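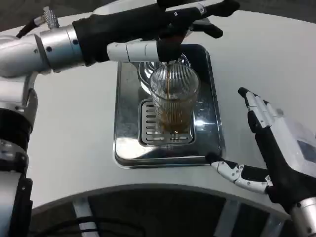
Figure 1. Brown coffee in a ribbed glass on the drip tray.

What Happens to the Coffee Grounds? A Study of Waste at the Willholm Campus Café
Group report, second-year Environmental Studies
Feven Birhane, Desta Negussie, Tobias Lyons
Supervisor: Ehab Radwan

1. Background

Coffee is the most popular hot drink on our campus, and most of the students in our year buy at least one cup before the first lecture. When the drink is finished, the customer throws away the cup, but the bigger part of the waste stays behind the counter. Used grounds are heavy, they hold a lot of water, and at Willholm they were going into the same bin as the general rubbish.

Our group wanted to know how much grounds the café produces in one teaching month, and whether the community garden at Fuvdale could take them. The garden is a short walk from the campus and it already makes compost from leaves and kitchen scraps.

2. Method

We asked the café manager, Hamdia Tamiru, for permission to put a separate grey tub beside the knock box. The staff emptied the grounds into this tub and we weighed it every afternoon at closing time, with a kitchen scale borrowed from the food science lab. The weight of the tub was subtracted. We also received the number of coffees sold from the till.

The second part was a short questionnaire. Fifty-six customers answered it while they were waiting in line. The questions were about the habit of bringing one's own cup and about the interest in taking home a free bag of grounds.

3. Results

During the month of the study the café sold 3,934 coffees. We collected 56 kg of grounds in the first three weeks, and after that the tub became too small on the busy mornings. In the last week, therefore, a part of the grounds went to the general bin again and our weight for this week is too low. We decided to leave it out.

Of all the coffees sold, 485 were served in a cup which the customer had brought. This was less than we expected, as the discount is written on the board at the till. In the questionnaire, many people said that they own a reusable cup but they forget it at home, or they do not like to carry it dirty in the bag.

The interest in free grounds was also small. Most of the people who wanted them had a garden or a balcony. The students in the residence said they have no place to use them.

4. Delivery to the garden

We made two deliveries to Fuvdale by bicycle trailer. The gardeners mixed the grounds with dry leaves, because grounds alone become a dense layer and the air cannot pass. They told us that they could receive more in autumn, when leaves are plentiful, but in January they prefer smaller amounts.

5. Problems and suggestions

The tub must have a lid. Without it, there was mould on the grounds after a weekend and the colour was not pleasant for the staff. A larger tub on wheels would also help, as the full one was difficult to lift over the back step.

We did not measure the moisture of the grounds, so our weights cannot be compared directly with studies that use dry weight. A next group could dry a small sample in the lab oven and calculate a correction. The weighing sheets are kept with our supervisor, and the café has agreed to continue the separate collection until the end of the semester.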